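Nollwood recording booth, pre-session check, 2025-04-19

I'm narrating the last Rokberg novel in here for the next stretch, so I went through the whole list again before reading a word. My comments are under each item (sorry, I ramble).

- [x] **Exits and door.** Opens from inside with one hand, no sticking. I tried it with the lights off too!
- [x] **Cables.** Headphone lead was running right across the doorway. Taped it down along the wall.
- [ ] **Ventilation.** Fan's fine, but the filter is gray with dust. I get a scratchy throat by chapter three and I bet that's why. New one needed.
- [x] **Power strip.** One strip, nothing daisy-chained, cool to the touch after 42 minutes.
- [x] **Headphone level.** Limiter on. Please leave it on – last book somebody's test tone nearly took my ears off.
- [ ] **Chair.** Left arm wobbles and it squeaks when I lean in for the villain. Tighten or swap.
- [x] **Smoke alarm.** Pressed the button, very loud, very happy with it.
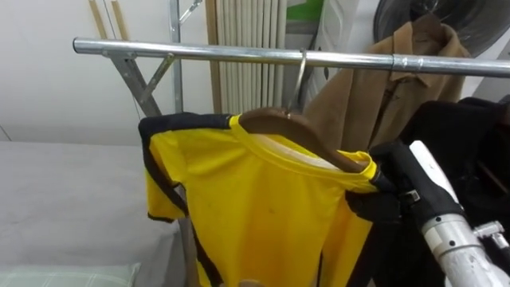
- [x] **Clothing noise.** Soft cotton only, no zippers, no jangly bracelets. I re-recorded page 152 of the Plomier book entirely thanks to a windbreaker.
- [x] **Water.** Lidded bottle, on the floor, away from the preamp.
- [ ] **Breaks.** The Gkikas script is 294 pages and I know I'll try to push through. Put a timer on the desk.

Three open items, then. I'll check the chair again before chapter one.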